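Agosto | Redação Cleltuteo
Categoria: Notas à imprensa – Armazenagem e embalagem alimentar

Cleltuteo publica norma interna para separação de alimentos embalados em caixas abertas

Documento Pramen define preparação da bancada, orientação das embalagens flexíveis e critérios de rejeição; aplicação começa nas unidades Skutus e Gauthier

A Cleltuteo, empresa de serviços de armazenagem e preparação de encomendas alimentares, publicou em agosto a segunda revisão do Pramen, o procedimento interno que regula a separação manual de produtos embalados antes da expedição. O texto substitui as instruções avulsas usadas até agora em cada unidade e passa a abranger 51 referências de produto, na maioria embalagens flexíveis de carne preparada, leguminosas cozidas, massas e molhos.

O procedimento aplica-se a produtos estáveis à temperatura ambiente. Os refrigerados e congelados continuam sujeitos a instruções próprias, que não sofrem alteração.

Preparação da bancada

A bancada de separação deve ter tampo liso e ser coberta com uma folha branca ou de cor clara, estendida sem dobras. A folha não precisa de cobrir o tampo até às extremidades. Admite-se uma faixa livre em cada topo, desde que a caixa e os produtos em preparação assentem integralmente sobre a zona coberta. A cor clara facilita a deteção de derrames, fragmentos de película e pequenos resíduos. A folha é substituída no início de cada turno e sempre que apresente manchas ou cortes.

Etiquetas soltas, clipes, elásticos e tampas devem ser retirados da bancada antes da entrada do primeiro lote. A verificação é visual e fica registada na ficha do posto.

Caixas e orientação das embalagens

O Pramen prevê caixas retangulares de plástico, de cor branca ou creme, com cantos arredondados e abertura superior total. As caixas com divisórias fixas ficam excluídas, dado que dificultam a colocação de embalagens de maior formato. A caixa é posicionada com o lado mais comprido perpendicular ao bordo da bancada, à esquerda do operador, ficando o lado direito livre para a movimentação do produto. Os postos para operadores canhotos seguem a disposição inversa.

As embalagens flexíveis de grande formato podem ser colocadas inclinadas, com a extremidade inferior apoiada no interior da caixa e a face impressa voltada para cima. Um canto da embalagem pode ultrapassar o rebordo durante a separação. Na fase de fecho para expedição, essa tolerância deixa de existir e todo o conteúdo tem de ficar abaixo do rebordo – condição necessária para o empilhamento.
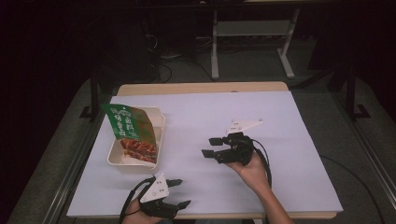 Uma embalagem flexível pode ser dobrada para caber na caixa?

A dobra só é admitida em produtos secos e fora da zona de selagem; embalagens com molho ou com carne preparada passam para uma caixa de formato superior.

Rotulagem em mais de um alfabeto

Uma parte das referências tratadas pela Cleltuteo é importada e apresenta a denominação impressa em caracteres chineses ou noutro sistema de escrita. Nestes casos, o operador não identifica o produto pela ilustração nem pela cor da embalagem. A identificação é feita pela leitura do código e pela comparação com a ficha de produto, que inclui a denominação original, a tradução em português e a indicação dos alergénios.

A revisão anterior permitia a confirmação visual por semelhança com uma fotografia de referência. Essa possibilidade foi eliminada. Produtos da mesma gama partilham com frequência a cor de fundo e a posição da ilustração, distinguindo-se apenas por uma linha de texto, e a confirmação por imagem mostrou-se insuficiente nos ensaios internos.

Quando a etiqueta complementar em português esteja ausente, ilegível ou colada sobre a data de durabilidade, o artigo é retirado do lote e colocado na zona de espera. A reetiquetagem é feita fora da bancada de separação.

Critérios de rejeição

São rejeitadas as embalagens com perda de estanquidade, selagem incompleta, abaulamento anormal ou perfuração da zona que contém o produto. O orifício de suspensão, presente em certos formatos junto ao bordo superior e exterior à selagem, não constitui defeito. A distinção passa a constar expressamente do texto, na sequência de rejeições indevidas registadas na unidade Gauthier.

Vincos superficiais na película são aceites. Vincos que atravessem a linha de selagem obrigam a verificação por pressão manual, com a embalagem apoiada na horizontal sobre a folha. Havendo saída de líquido ou de ar, o artigo é rejeitado, a folha é substituída e a caixa segue para lavagem.

Cada caixa comporta no máximo 5 embalagens flexíveis de grande formato. O limite é independente do peso e destina-se a evitar a compressão dos artigos colocados no fundo.

Limpeza das caixas

As caixas são lavadas com detergente neutro, enxaguadas e secas com a abertura voltada para baixo. O rebordo e os cantos interiores são inspecionados em separado, por serem os pontos onde a acumulação de resíduos é mais frequente. Caixas com fissuras no rebordo são retiradas de uso – a reparação por colagem não é autorizada.

Calendário de aplicação

A revisão entra em vigor em 2 unidades, Skutus e Gauthier, que concentram a preparação de encomendas mistas. A unidade Skutus inicia a aplicação pelas referências importadas; a unidade Gauthier, pelas embalagens de carne preparada. A formação dos operadores decorre nos próprios postos e ocupa mais de 2 horas por turno, incluindo a parte prática de colocação e fecho.

As fichas de produto atualizadas são distribuídas em papel e ficam disponíveis no sistema de gestão do armazém. As fichas da revisão anterior devem ser devolvidas ao responsável de turno para destruição.

Os fornecedores que entregam mercadoria nas duas unidades recebem um extrato do Pramen com os requisitos relativos à etiqueta complementar e à posição do código. O texto integral pode ser solicitado ao serviço de qualidade da Cleltuteo, mediante indicação das referências fornecidas.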